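Open Day Walk-Through: Safety Checklist for the Toy Kitchen Demo, Serkent Building, Feb 15, 2018
Checked by Jong-dae Koo, with comments (sorry, I do go on a bit)
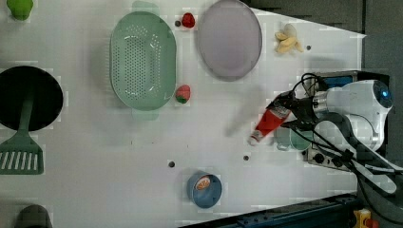

1. Table and loose items
OK, with a note. The plate, the colander, the strawberries, the bananas and all the rest are toys and they're lovely, and children will want to grab them the moment they see them. Please let them handle the spare set on the low bench by the window and keep the demo table for the arm. The strawberries are the smallest things we have out, so whoever is hosting should keep an eye on those when there are toddlers about. The small holes in the tabletop are fine as they are, but I did wonder about little fingers, so if somebody has plugs that fit, put them in before the doors open.

2. Gripper and what it holds
OK. The ketchup bottle is a good choice for the crowd (everybody knows what it is, and people cheer for it, they really do!). Cap on tight, please, and nothing inside. We agreed in January that the demo uses no real liquids, and I'd like us to stick with that even though the Braka folks offered to bring juice.

3. Cables
Needs another look. The black cables loop over the arm and hang down beside it. I asked Ki to run the arm through its whole routine twice while I watched them, and nothing caught, but I would feel better with one more tie near the base. Leave enough slack for the far reach over to the pan side of the table. Ki has the ties.

4. Visitor line
Not done yet. The tape on the floor is to be 4 feet from the table edge on every open side, and at the back, by the mounting box, I want the rope as well so that no one leans over the connectors to get a better look at the blue light. It's a very pretty light and people do lean.

5. Stop button
OK. Pressed it three times with the arm moving, and it stopped each time. The host stands next to it and stays next to it, and if you need a coffee or a bathroom break you hand over out loud, by name, so there's no doubt about who has it. Anyone may press it, including visitors, and please thank them if they do!

6. Speed
OK. Set to the slow program. I know the Imus team would like to show the fast one, and I understand, it's far more fun to watch, but we can run that for them after closing.

7. Room and exits
OK with a change. The hall is allowed 800 people and we have given out 700 tickets, spread over the day, so there's room to breathe. The coat racks were standing half across the side door, though, and I've had them moved to the lobby. Please don't let them creep back.

8. Handouts
All 2,000 leaflets are boxed up under the welcome desk. Keep them off the demo table, even for a minute. Last year a stack slid right in under the arm and we lost ten minutes picking paper up off the floor.

Still open before the doors: extra cable tie (item 3), tape and rope (item 4), hole plugs if we can find them (item 1). Come and get me when they're finished and I'll sign the sheet. I'll be at the welcome desk, or else in the kitchen making sandwiches for the crew, and there will be plenty.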